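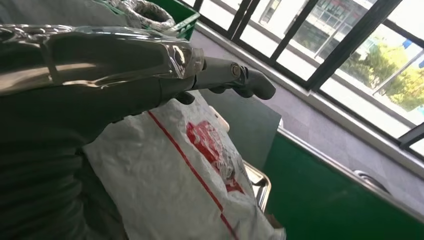
Dae-han Ok replied:
I'd hold off before telling your whole clinic to switch. A screening score that sorts people into "refer" and "don't refer" is only as good as the people it was built on, and the Ramstead manual gives that half a page.

kestrel_west
Half a page is generous. It says 2255 adults, mostly students, and then goes straight to the cutoffs. My clients are long-haul drivers and retired mill workers. Why would I trust a cutoff for low mood that came from sophomores?

plainfield_lcsw
Because the other choice is your gut, and your gut has no manual at all. I've used the Ramstead short form at intake in Kirnville for three years. It catches people I would have missed on a busy afternoon.

kestrel_west
How do you know you would have missed them?

plainfield_lcsw
Fair. I don't, for any one person. But I write down my own guess before I look at the score, and we disagree more than I'd like to admit.

Dae-han Ok
Writing down the guess first is a good habit and I wish more people did it. But disagreeing with the score doesn't tell you who was right. Did anybody follow those clients up with a full interview?

plainfield_lcsw
Some. Not the low scorers, we don't have the hours.

Dae-han Ok
Then you've checked the hits and left the misses alone. Take 1000 people at intake and say 100 of them have the problem. If the form flags 150 and you only interview those 150, you learn nothing about the people in the other pile. The form could be letting half the real cases walk out and your records would look fine.

murkwater
Has anyone tried the Lehner version? Same idea, fewer items, and it gives you a range and not just a yes or no. Our supervisor loves it.

kestrel_west
Loves it based on what

murkwater
On it taking four minutes, mainly. I'm not going to pretend otherwise.

oldbrick
I went through the Lehner paper when our group was choosing. The range is wide enough that most of our people landed in "monitor." We were monitoring everyone before we paid for it. We dropped it and kept the phone call at two weeks.

plainfield_lcsw
You all make it sound like a form is useless unless it's perfect. I have 50 minutes and a waiting list. A rough sort with known errors beats a rough sort with unknown ones.

Dae-han Ok
Agreed, if the errors are known. For Kirnville they aren't yet. Interview a random handful of the low scorers, even one a week, and by next November you'd have something I'd read with interest.

plainfield_lcsw
One a week I could maybe do. I'll bring it up.

kestrel_west
What about Flumis? They keep emailing me that it "learns" from your caseload.

oldbrick
Asked them on the phone what it learns from. The answer was clinician ratings. So it learns to agree with me. I can do that for free.

murkwater
They told us 2000 clinics were using it, for whatever that's worth.

kestrel_west
Not much. Did they send you any numbers on missed cases?

murkwater
A brochure. I'll look again Sunday and post whatever is in the back of it.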